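Kapitel 5
Die vergessene Seite: Tische, Kanten und Unterseiten reinigen
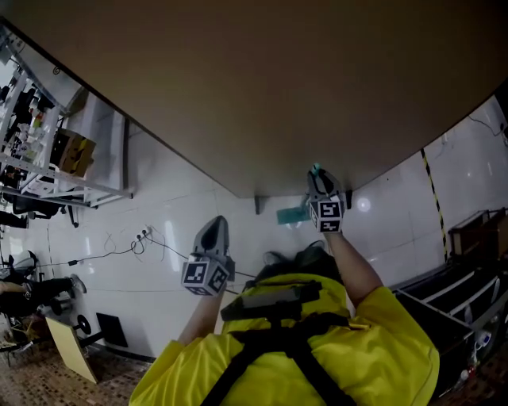 Abb. 5.1: Arbeit an der Unterseite einer Tischplatte vor einer weiß gefliesten Wand.

Wann haben Sie zuletzt unter einen Tisch geschaut? Tun Sie es einmal, am besten gleich, bevor Sie weiterlesen! An der Unterseite einer Platte sammelt sich eine ganze Welt für sich: Fettfilm von den Fingern, die den Tisch verrücken, eingetrocknete Spritzer, Staub an Winkeln und Schrauben. Für alle, die in Küchen und Werkstätten arbeiten, gehört diese Fläche zu den spannendsten überhaupt, denn an ihr zeigt sich, wie gründlich ein Raum wirklich gepflegt wird.

In Kapitel 4 haben wir mit Tibor Pap die Arbeitsflächen von oben behandelt. Jetzt drehen wir die Blickrichtung um und arbeiten über Kopf. Das verlangt eine andere Haltung, ein gut ausgedrücktes Tuch und etwas Geduld (die Schultern melden sich schneller, als man denkt). Auch Metallwinkel, Fliesenfugen und offene Regale kommen an die Reihe.

Nach diesem Kapitel können Sie
- Verschmutzungen an Unterseiten ertasten und einordnen,
- Schwamm, Pad und Tuch passend zur Oberfläche auswählen,
- einen Reinigungsplan für 8 Arbeitsplätze aufstellen.

Schlüsselbegriffe: Überkopfarbeit, Fettfilm, Einwirkzeit, Fugenbild

Einstiegsaufgabe: Fahren Sie mit einem weißen Tuch 25 cm an der Unterkante Ihres Tisches entlang und notieren Sie, was daran haften bleibt.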